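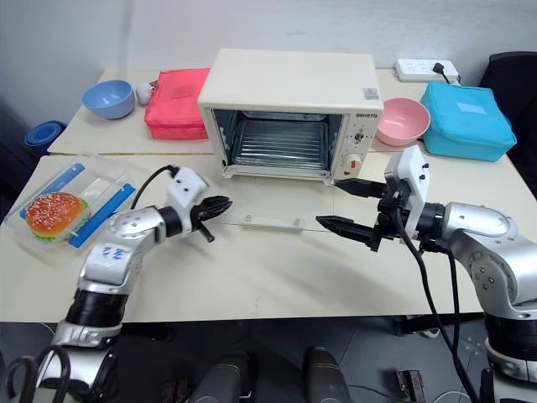
## Wednesday is wrench day at Etum

I've been looking after the two-armed kitchen cell at Etum since March, and I still get a silly thrill when both grippers open on command. My job is the unglamorous end of it: cables, screws, fingers, and putting the toaster oven back where the arms expect it (same for the bowls and the lunch bags!).

First thing, I read the log. Last week it stood at 2,348 cycles, 194 of them since I'd changed the finger pads, and the left gripper was closing a hair late. So I wiggle each finger by hand, snug up the wrist bracket and follow every cable back to the base – a loop that's too tight will tug on the arm way out at full reach.

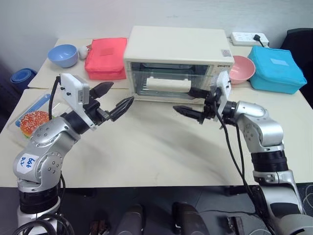 Then comes the zero check, and I take it slow. I use Kudo for that, a little program the folks at Arine wrote for us, and it walks each joint through 12 poses while I stand there with my hand near the stop button and my coffee going cold. If a joint drifts, I do it over. Last time the right wrist needed 2 tries, and I'd ordered a new collar from Dolari before lunch.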